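Conus Hand Gripper: Set-Up and Operating Guide
Section 5. Running the Open Day Demonstration

This section covers the cloth-handling demonstration given to visitors at the Detley workshop. It assumes the gripper has been charged and paired as described in Section 2. For the bench demonstration at Indwood, use the separate sheet by Lanying Peng.

5.1 Before visitors arrive

1. Stretch the cover over the mattress and smooth it by hand.
2. Put one garment on the bed. Blue works well against the pale cover and is easy to see from the back of the group.
3. Check that the pivot caps on both fingers are screwed down. A loose cap makes the fingers close unevenly.
4. Turn on the gripper and squeeze the handle 5 times. The tips should meet side by side each time.
5. Start a new session and enter the visit number. Numbers for the Detley visits start at 1425.

Note: The session will not start with less than 200 MB free on the card. Copy off old sessions first.

5.2 Picking up the garment

1. Stand at the long side of the bed with the visitors behind you or to your left.
2. Hold the gripper with the tips pointing down and away from you.
3. Lower it until the tips touch the cloth. Do not press into the mattress.
4. Close the fingers slowly on a single fold. Pinch near the middle of the garment for the first try.
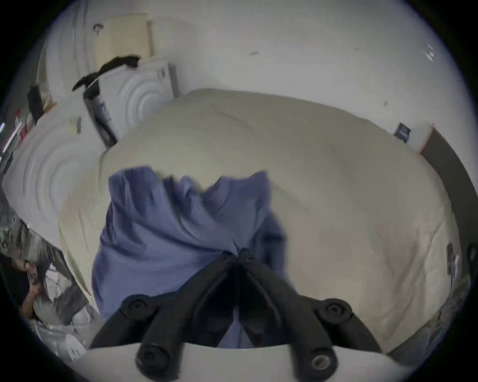

5. Lift straight up, wait 2 seconds, then set the garment down and open the fingers fully before moving away.

Caution: Keep fingers and loose sleeves away from the linkages between the jaws. The jaws close with enough force to pinch skin.

5.3 Moving and spreading

Once the group has seen a simple pickup, show how the garment is moved across the bed. Take it by one end and draw it toward the headboard. It doesn't need to lie flat. Visitors usually ask what happens when the cloth catches on something, so it is fine to leave one end over the headboard and work from there. 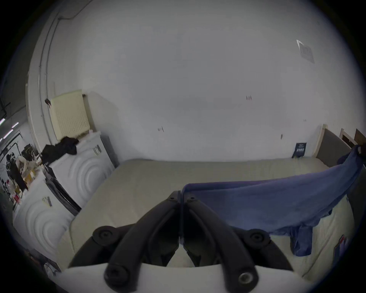 Bring the gripper back to the center with the fingers closed between attempts - the software marks a new attempt each time they open again. If you forget, the two attempts are saved as one and Roscoe Fitzsimmons has to split them by hand in Kowalczyk, the review program.

Let visitors try only after you have finished your own run. One visitor per gripper. Children need an adult next to them.

5.4 Fast passes

Fast movement gives poor recordings. When a visitor swings the gripper, let them finish, then ask for the same movement at half the speed. Show both recordings afterward if there is time. Most people see the difference right away.

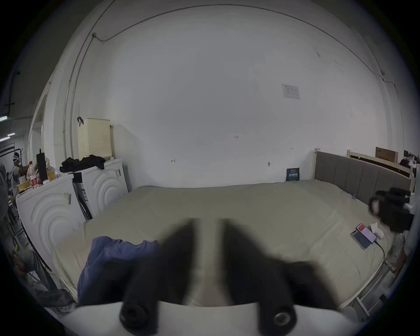
Figure 5-3. Gripper fingers blurred by motion over the bed.

If two grippers are in use over the same bed, agree on who works which side before starting.

5.5 Closing the session

1. Stop the session and wait for the long tone.
2. Wipe the finger tips with a dry cloth.
3. Write the visit number and your name in the log.
4. Report any fault to Dolores Castellanos before the next group comes in.

Section last revised March 24, 2019.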